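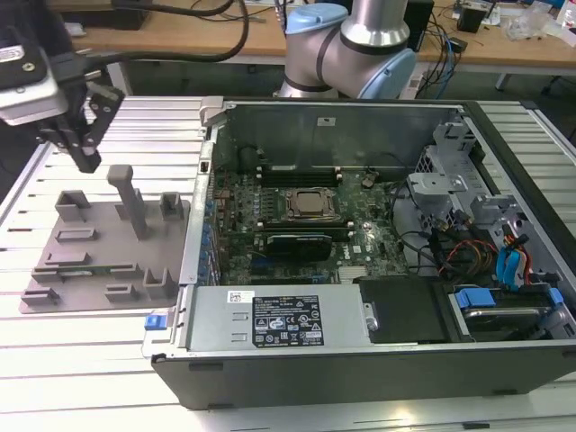 **Figure 1.** Open desktop tower lying on its side on a slatted aluminum surface, with a two-finger gripper above it.

## 3.2 List prices and trim choice

The price data cover 705 new-car orders placed at dealers in the Vistside area between the launch of the Grolari small SUV and the end of August the following year. Each record gives the trim level, the engine, the list price on the day of the order, and any options added before the contract was signed. Orders from rental firms were left out, as were demonstrators registered by the dealers themselves.

We grouped the options into 13 types. Paint and wheels were kept apart, because the two were priced separately in every brochure we could find. Parking aids and cameras were merged after the Grolari price list was changed to sell them as one pack. 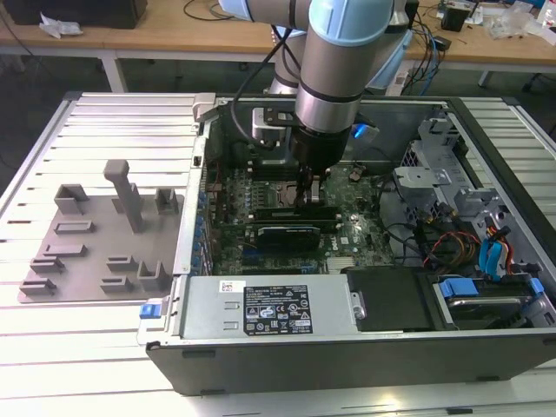

Of the full set, 294 orders were for the base trim. Buyers in this group added fewer options than those who chose the middle trim, but the gap was smaller than the one Benmoussa reports for the older Pirkuvus hatchback. One possible reason is that the base Grolari came without roof rails or heated seats, and many buyers paid for one or the other.

Engine choice followed a different pattern. Diesel orders were concentrated in the upper trims, where the larger gasoline engine was also on sale. The smallest engine was offered only with a manual gearbox for the first eight months, so its share in that period should be read with care. We did not try to correct for this.

Discounts are not included. Two dealers gave us final sale prices, and the Hamdy dealership gave list prices only, so a common measure could not be built. The regressions in Section 4 therefore use list price throughout.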